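Back from my great-aunt's funeral and too wound up to sleep, so I'm writing this at the kitchen table with my shoes still on. It was a good one, if you can say that. December, freezing, the heating in the chapel at Whitelaw barely on, and still 164 people signed the book! 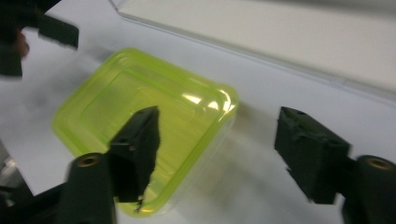
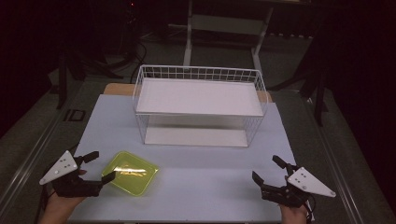 She'd have been so smug about that number. She always said she wanted a bigger turnout than her sister, who only managed 70 (and it rained, so I don't think you can compare them).

My cousin did the reading and got through it, then I had to stand up and do my bit about her years at the school in Gridon. Thirty-four years in that kitchen! I'd written two pages and lost my place halfway down the first one, so I just told the story about the custard and the inspector, and everyone roared. The vicar too. I'd left out the swearing – mostly.

Then tea at the hall in Wilon, ham sandwiches and that very dry seed cake she used to complain about at everybody else's funeral. A woman I'd never met held both my hands and said my aunt had taught her to swim in the river at Erska when they were girls. I never even knew she could swim. I wish I'd asked where the woman lived, I could have written to her.

Mum was quiet in the car. She's got the brown coat on her lap, the one with the big buttons, and won't say if she's keeping it. I'll ring her in the morning, before ten.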